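The quote came back longer than the grant

Buying your first hand-held grippers? Budget for everything except the grippers first. Then see what's left.

By Mircea Barbu

Maricica Mocanu had the money by October. Getting it spent was the hard part.

Her group at Piveck, a small shop that teaches machines to handle food, wanted a robot arm. Everyone wants the arm. It's the thing you show visitors. The quote ran to four pages, and page one was the only page with the arm on it. Then mounting, guarding, a controller cabinet, a service plan, freight, and a line called "commissioning" that was more than her car.

"I read it standing up in the hallway," she says. "Then I sat down."

So no arm. Not that year anyway. Piveck went for hand-held grippers, the kind a person carries around and squeezes, and left the arm for the next budget. Record people doing the job first, buy the robot once you know what the job is. Plenty of small outfits are going this way now and most of them get the budget wrong in the same spots.

First spot: pairs. One gripper looks cheap. But kitchen work is two-handed work, so it's two grippers, and then a spare, because a cracked finger on the first morning means a crew on full pay drinking coffee. Piveck bought two and no spare. Mocanu would do that differently.

Second spot, pads. The soft bits on the inside of the fingers, they wear, and they're never in the starter kit in any useful amount. She set aside 2,000 dollars for consumables and had to defend every cent of it to the finance side, who figured a gripper was like a stapler. You buy it, you own it, done.

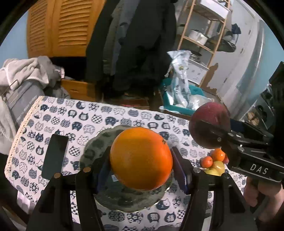
Fruit handling with two grippers: an orange over the glass plate, an apple at right.

Third, and this one's boring. Storage. Both kinds, the hard drives and the shelf. Mocanu costed drives for 22 sessions and her people ran 48, since the work was going well and noone wanted to stop. Good problem, bad invoice. She ended up moving cash out of travel to cover it.

Then there's the groceries. Laugh if you like. Fruit is a running cost, it bruises, and you can't go on using the same apple for weeks. Piveck put it under "office supplies" until somebody upstairs asked why the office needed so many oranges. It has its own line now.

What about the training? Vendors say the tools need none. Mocanu's view is that a new person needs a paid day, minimum, before their recordings are worth keeping. Put the day in the plan. Put a second one in for whoever is checking the files.

On vendors. She got prices from Tuker and Oment and picked neither at first. Tuker was cheaper up front but wanted a support contract signed with the order. Oment had parts in stock and a return shipping charge that only showed up on the last page, in grey type. What decided it in the end was a phone call. She asked both how long a replacement finger would take. Oment gave her a date. Tuker gave her a web form.

Her advice for the call: ask for the parts list with prices, before the demo. Ask who pays freight on repairs. Ask what happens to the price of pads if you order 100 of them, cos you will.

The arm is back on the table for next year. Mihăilă, the integrator that wrote the first quote, has been asked to do it over, smaller, with the options split out so they can be crossed off one by one. Mocanu is in no rush. She has a cheaper shopping list, a folder of recordings and a much better idea of how wide the jaws need to open.

She's still short a spare gripper, mind you. It's in the June request, second line from the top, right under pads.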